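4 Stoff kleben mit der Heißklebepistole Filluvent

Dieses Kapitel beschreibt das Kleben von Stoffkanten, Säumen und Tüchern ohne Nähmaschine. Für Holz, Kork und Pappe gilt Kapitel 5.

4.1 Arbeitsplatz vorbereiten

Am besten eignet sich ein fester Tisch. Wer keinen freien Tisch hat, kann auf einem Bett arbeiten, wenn zwischen Klebestelle und Bettzeug eine feste Unterlage liegt. Eine Bambusmatte lässt sich gut verwenden, sie muss aber glatt aufliegen. Durch die Zwischenräume der Stäbchen kann Kleber tropfen. Unter die Klebestelle gehört deshalb zusätzlich ein Stück Backpapier oder die Silikonmatte Pratico (nicht im Lieferumfang).

1. Decken, Kissen und Kleidung zur Seite räumen.
2. Unterlage auslegen und glatt streichen.
3. Backpapier oder Silikonmatte auflegen.
4. Netzkabel so führen, dass es weder über den Stoff noch über eine Laufstrecke verläuft.
5. Ablageständer auf eine harte, ebene Fläche stellen, zum Beispiel auf eine Kommode oder einen Hocker. Der Ständer darf nicht auf der Matratze stehen.

VORSICHT: Die Düse wird sehr heiß. Pistole niemals auf Stoff, Decken oder der Bambusmatte ablegen, auch nicht für kurze Zeit.

4.2 Stoff vorbereiten

1. Stoff waschen und vollständig trocknen lassen. Keinen Weichspüler verwenden.
2. Kanten bügeln und Umschlag festlegen. Bei hellen, dünnen Tüchern den Umschlag etwas breiter wählen, damit der Kleber nicht durchscheint.
3. Tuch gefaltet auf die Unterlage legen, die Klebekante zeigt zur arbeitenden Hand.
4. An einem Reststück eine Probe kleben.

4.3 Kleben

1. Klebestick einschieben und Pistole einstecken. Aufheizzeit: 4 Minuten.
2. Pistole mit der Düse nach unten halten und den Abzug drücken, bis Kleber austritt. Den ersten Tropfen auf Backpapier abstreifen.
3. Kleber in kurzen Strichen auf die Innenseite des Umschlags auftragen. Nicht zu nah an die Kante gehen.
4. Umschlag sofort andrücken, dabei ein Holzstäbchen oder einen Silikonfinger benutzen.
5. Klebestelle 15 Minuten liegen lassen, bevor das Tuch bewegt oder neu gefaltet wird.
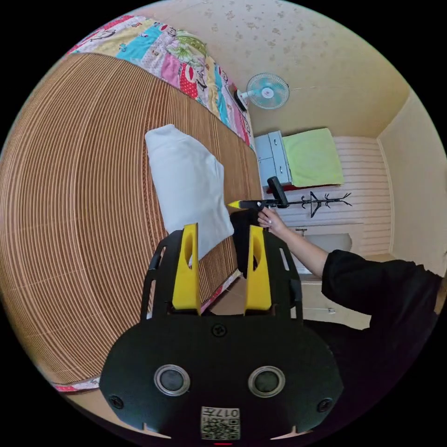
Anmerkung aus dem Leserforum: Bei Baumwolltüchern bin ich mit durchgehenden Linien nicht glücklich geworden, der Saum wird steif wie Karton. Ich setze jetzt kleine Punkte im Abstand einer Fingerbreite und drücke mit einem alten Löffelstiel an. Für Geschirrtücher würde ich trotzdem weiter nähen.

Der Hinweis mit den Punkten ist brauchbar, solange die Kante nicht stark beansprucht wird. Für Vorhänge und Taschen bleibt es bei durchgehenden Linien. Löffelstiele aus Metall werden heiß und sollten nur mit Handschuh angefasst werden.

4.4 Tuch wenden und zweite Seite bearbeiten

Nach der Wartezeit prüfen, ob der Kleber auf ganzer Länge fest ist. Er darf sich nicht mehr eindrücken lassen.

1. Pistole auf dem Ständer abstellen.
2. Kleberfäden mit den Fingern abziehen. Das geht leichter, wenn sie ganz kalt sind.
3. Tuch an der Falte fassen und gerade nach oben von der Unterlage abheben – nicht ziehen, sonst löst sich der frische Saum.

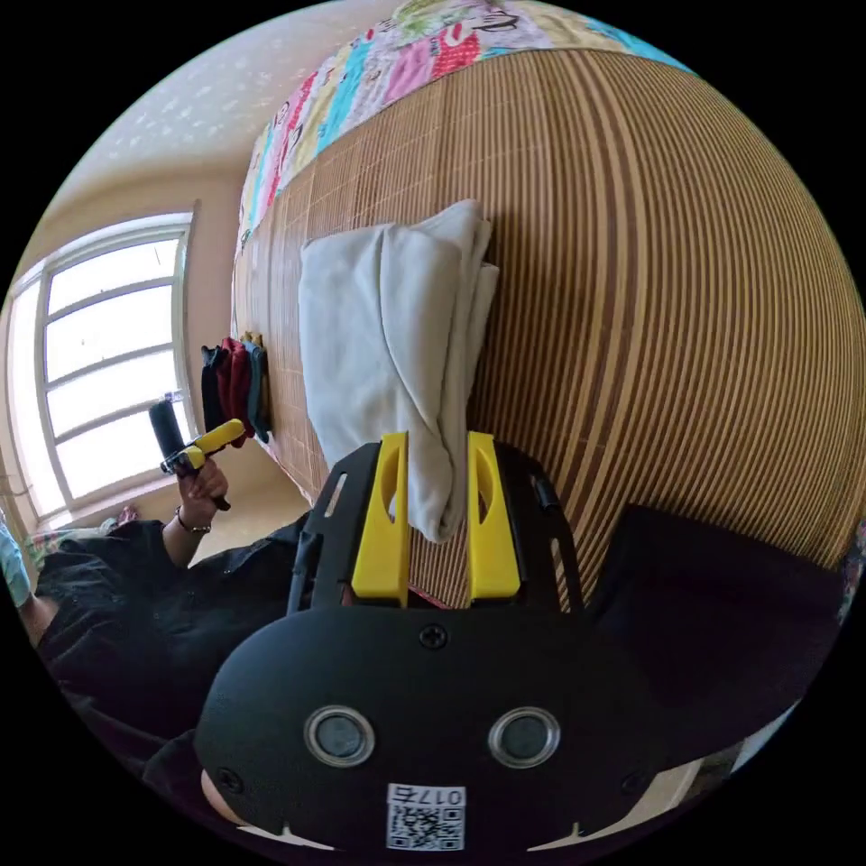

4. Tuch gewendet wieder ablegen und glatt streichen.
5. Zweite Kante wie in Abschnitt 4.3 kleben.

HINWEIS: Haftet das Tuch am Backpapier, beides zusammen abheben und das Papier erst nach dem Abkühlen lösen.

4.5 Nach der Arbeit

Netzstecker ziehen und die Pistole auf dem Ständer auskühlen lassen. Den Klebestick nicht nach hinten herausziehen, er bleibt im Gerät. Kleberreste auf der Bambusmatte hart werden lassen und mit einem Kunststoffspachtel in Richtung der Stäbchen abheben. Kein Lösungsmittel verwenden.

Geklebte Stoffe vertragen Handwäsche in lauwarmem Wasser. Klebestellen nicht bügeln und nicht in den Trockner geben. Ersatzsticks für Textil führt Zalano unter der Bezeichnung Filluvent T, sie sind weicher als die Standardsticks und eignen sich auch für dünne Baumwolle.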